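I had been trying to get Nosipho Baloyi to sit down with me since November, and when she finally did it was in her own kitchen in Torholm, with the kettle on and a dog asleep across both my feet. She sorts out other people's houses for a living. Closets, garages, the back bedroom where the door no longer opens all the way. If you've been reading this page for a while you'll know I have one of those bedrooms, so yes, I had selfish reasons for asking!

I expected to be told off. She laughed when I said so.

"People clean up before I get there," she said. "Then I have to ask them where they hid everything, and it's always in the car."

She started out working in the stockroom at Hollis, the old department store, back when it still had one. Her job was finding things. A customer wanted a brown shoe in a narrow fitting and Nosipho had to go and get it before they lost interest. She says she learned more there than in any course she has taken since (she has taken a few, and was polite about them).

"If it took me more than a minute, the shelf was wrong. I didn't think I was slow. I thought, who put this here?"

That was the part I wrote down and underlined. I've spent years believing I was a messy person, and here was somebody telling me my shelf was wrong.

Her first paying client was a retired piano teacher in Bomwood with more than 1,000 pieces of sheet music in no order at all. Nosipho assumed they'd be sorting by composer. The client wanted them sorted by which pupil had played them, so that's what they did, and it took them most of a winter. "I couldn't find a thing in there," Nosipho said, "but she could, and it was her music."

I asked what she does on the first day, and I was hoping for a trick. She doesn't really have one. She walks around with the client and they talk, and she doesn't touch anything. Then they choose one drawer. It has to be a drawer the person opens every day, never the attic, never the photographs. She is very firm about photographs. She has seen whole weekends vanish into a single shoebox, with everyone crying on the carpet and nothing put away at the end of it.

"Do the forks," she said. "You don't have feelings about forks."

(I do have feelings about one fork, but I let it go.)

Her business partner, Riaan Masilela, came in from the yard about then and ate two of the cookies I'd brought. Riaan handles the lifting and the driving, and he's also the one who talks clients out of shopping. It's the first thing everyone wants to do, apparently. They book an appointment and then they go straight out and buy containers.

"We had a man with 30 baskets waiting in the hall," Riaan said. "All new, stickers still on. And he was so proud! I didn't know what to say to him."

What they ended up doing was using 4 of them and driving the rest back to the store.

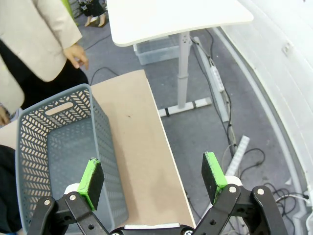

Nosipho's rule is that you buy the container last, after you know what's going in it and where it's going to live. She likes things with open tops, because a lid is one more job and tired people don't do one more job. She likes to be able to grab it with one hand. She doesn't care what color it is. I told her I'd seen some very pretty ones with matching labels and she gave me a look over her mug that I will be thinking about for some time.

We got onto families after that, and whether you can ever organize a house when the other people in it don't want you to. She thinks you can do your own half and keep quiet. Riaan thinks you can't, and they went back and forth on it for so long that my tea got cold. It sounded like an argument they'd had in the van plenty of times.

Before I left I asked if she would come and look at my back bedroom. She asked me what was in it. I started listing things and got as far as the exercise bike.

"Start with the forks," she said, and went to find my coat, which was under the dog.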